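El despacho de Miyuki

El miércoles por la mañana me llamó Hiyori Hattori para decirme que su madre había muerto durante la noche. Yo estaba en la cocina, con el café a medias, y tardé un rato en sentarme. Miyuki llevaba enferma desde el otoño y todos sabíamos más o menos cómo iba a acabar aquello, pero uno sigue haciendo planes para la primavera.

Trabajé con ella once años. He escrito en este blog sobre contratos, viajes y averías, y alguna vez salía ella, siempre sin nombre porque así lo prefería. Hiyori me ha dado permiso para ponerlo ahora.

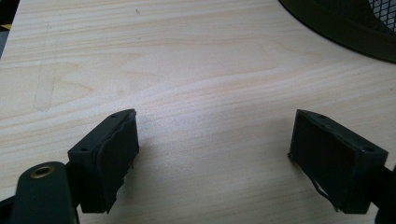
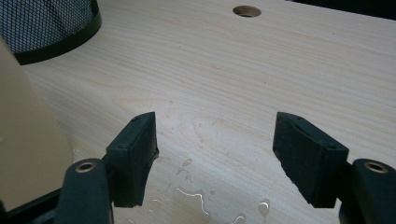 Madera clara, en las dos fotos.

La conocí en Zernis, cuando la empresa tenía una sola planta y una centralita que se colgaba cada vez que llovía. Yo entré para llevar la facturación y ella dirigía la parte técnica. El primer día me preguntó si sabía leer un plano. Le dije que no. Me dejó uno encima de la carpeta y me dijo que lo devolviera el viernes con tres preguntas. Llevé cinco y me contestó a todas, una por una, de pie junto a la fotocopiadora.

Había llegado a España desde Ichikawa con un contrato de un año. Contaba que en aquella época sabía unas cuantas palabras de español y que las gastaba todas antes de comer. Se quedó, se casó, se separó, crió a Hiyori y cambió dos veces de ciudad. De Japón hablaba poco en la oficina. En casa sí, sobre todo de su padre, que arreglaba bombas de agua y guardaba las juntas viejas en latas de té.

Cuando Zernis cerró la división de mantenimiento, Miyuki montó Anance con la indemnización y un préstamo que le costó meses conseguir. Me propuso ir con ella. No me prometió nada. Me enseñó las cuentas, me dijo cuánto aguantaríamos sin clientes y se fue a comer para que lo pensara. Cuando volvió le dije que sí.

El primer encargo serio fue el de Dorngate. Eran 80 válvulas que había que revisar en un plazo malísimo, en febrero, con la nave sin calefacción. Miyuki fue todos los días. Llevaba un cuaderno de tapas duras donde apuntaba cada pieza a lápiz, y al volver lo pasaba todo a limpio aunque fueran las diez de la noche. Yo le decía que eso podía hacerlo yo. Ella respondía que entonces no se acordaría de nada. Años después, el cliente llamó por una duda y ella le dijo de memoria qué válvula era y quién la había cerrado.

No era una jefa fácil. Corregía los correos ajenos, se enfadaba con los retrasos y podía pasar una tarde entera sin hablar. Discutimos en serio dos veces, la segunda por un presupuesto de 2000 euros que yo había enviado sin enseñárselo. Estuvimos una semana tratándonos de usted. Luego apareció con una bolsa de mandarinas, la dejó en mi silla y ahí terminó el asunto. El presupuesto, por cierto, lo aceptaron.

También prestaba dinero. De eso me he enterado estos días, por la gente que ha ido llamando a Hiyori. Un antiguo aprendiz le debía hasta 100 euros de cuando se quedó sin coche y quería saber a quién devolvérselos. Hiyori le dijo que se los quedara y que se pasara por el funeral.

La última vez que la vi fue en su casa, una tarde. Estaba cansada – no quiso que la ayudara con la tetera – y hablamos de un catálogo de repuestos que quería completar. Tenía las primeras fichas hechas y una lista de las que faltaban. Me preguntó si yo entendía su letra. Le dije que sí, que ya tocaba después de tanto tiempo.

La despedida fue pequeña. Vinieron vecinos, tres compañeros de Zernis a los que no veía desde hacía años y un hermano que viajó desde Ichikawa y que se parece mucho a ella cuando escucha. Hiyori leyó unas líneas en japonés y luego en español. Después fuimos a tomar algo y acabamos hablando de trabajo, como siempre.

Anance sigue abierta. Hiyori y yo nos reunimos la semana que viene con el gestor para ver los papeles, y mientras tanto atiendo yo el teléfono. Si alguien que lea esto la conoció y quiere escribir a la familia, puede hacerlo al correo del blog y se lo paso a Hiyori. Los cuadernos los tengo yo de momento. Voy por el de Dorngate.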